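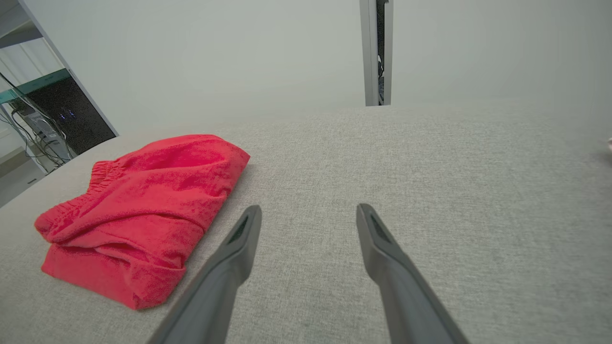
Ticket 726 – Lustero kit, crystals won't grow
Opened September 4, 2018

Hi, me again! I've had my alum jar on the windowsill for six days and there's nothing on the string, just a bit of dust.

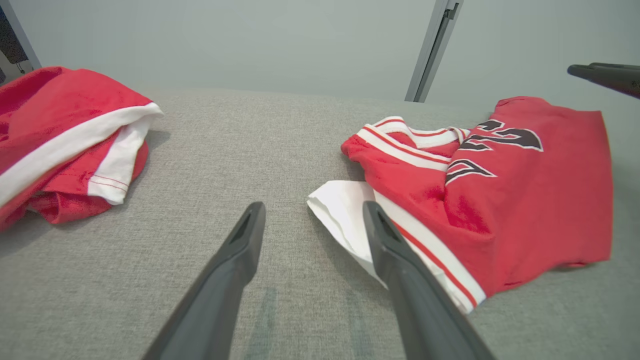 Red jersey on grey fabric

I used 30 g in a mug of hot tap water and it all dissolved straight away – too weak, maybe?

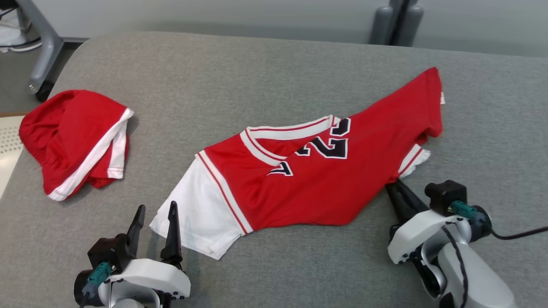
Jersey with white V-shaped collar trim

Update: stirred in more until it stopped dissolving. Tiny crystals overnight!

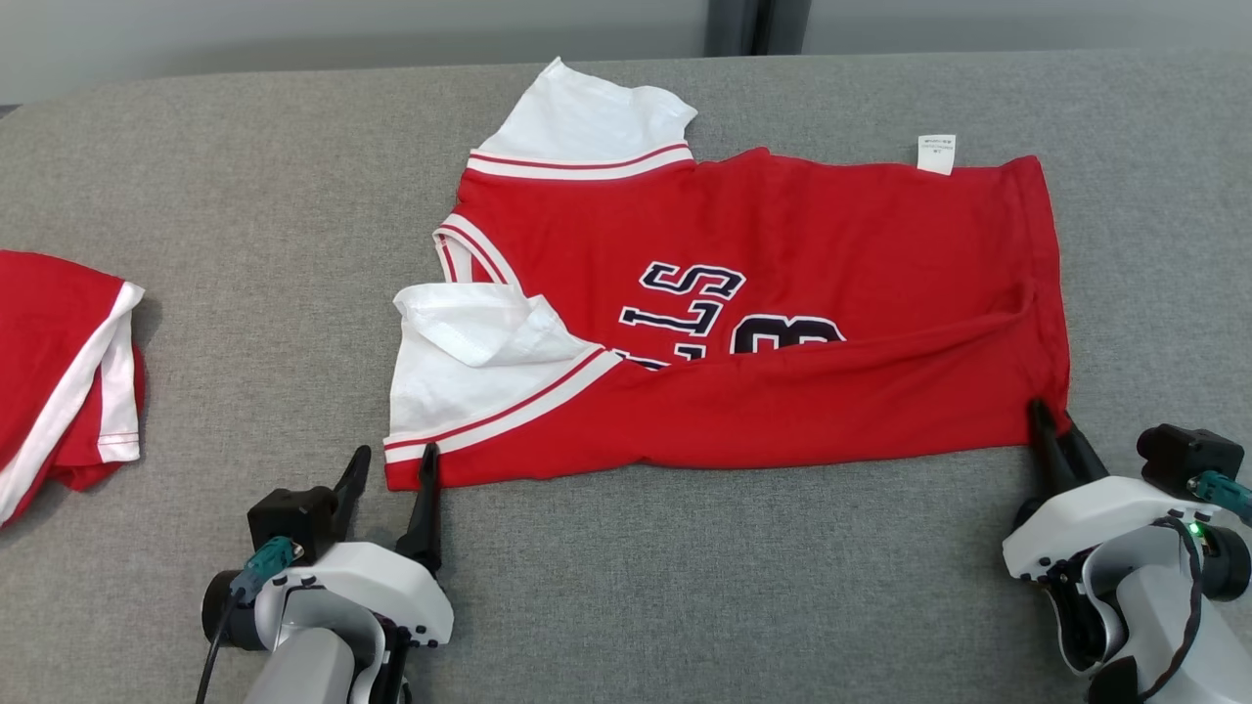

Red jersey, partly folded

Please close this one, thanks.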